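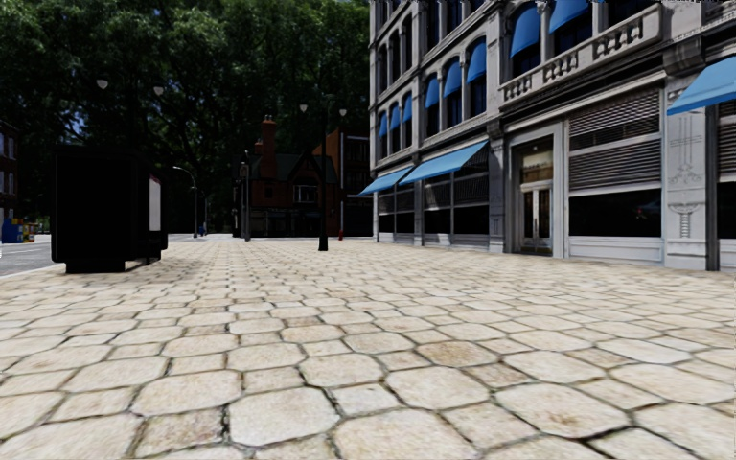 Which of the two camera set-ups should we keep for the simulated plaza runs? The single wide one for now, with the stereo pair left plugged in so we can switch back without redoing the config.

Notebook, August, started after lunch. Laine Sepp had the Zesen controller going on the plaza map before I'd even found my tea, so I took over the camera side. We're still calling the wide set-up Laur and the stereo pair Narkitora (my fault, sorry, the names are in all the scripts now).

Ran 200 short drives with each. Laur lost its position 9 times and Narkitora 19, which surprised me! I'd have put money on stereo. My guess is the paving – all those pale slabs with dark joints repeat so much that the matcher grabs the wrong corner and slides along happily. The dark shop windows under the blue awnings can't be helping either. I haven't proved any of this, so please don't quote me in the Skullside write-up yet.

Exposure is fixed for both at the moment. Auto made the trees go muddy and I got fed up with it.

Controller notes: Zesen is fine at low speed but brakes late when the pose jumps. Laine wants the pose delay down from 300 ms before we blame the braking, fair enough.

To do
– rerun Narkitora with the corner threshold raised
– mask out the glass and see if the jumps go away
– ask Laine where the old log plotter lives, mine crashes on the long files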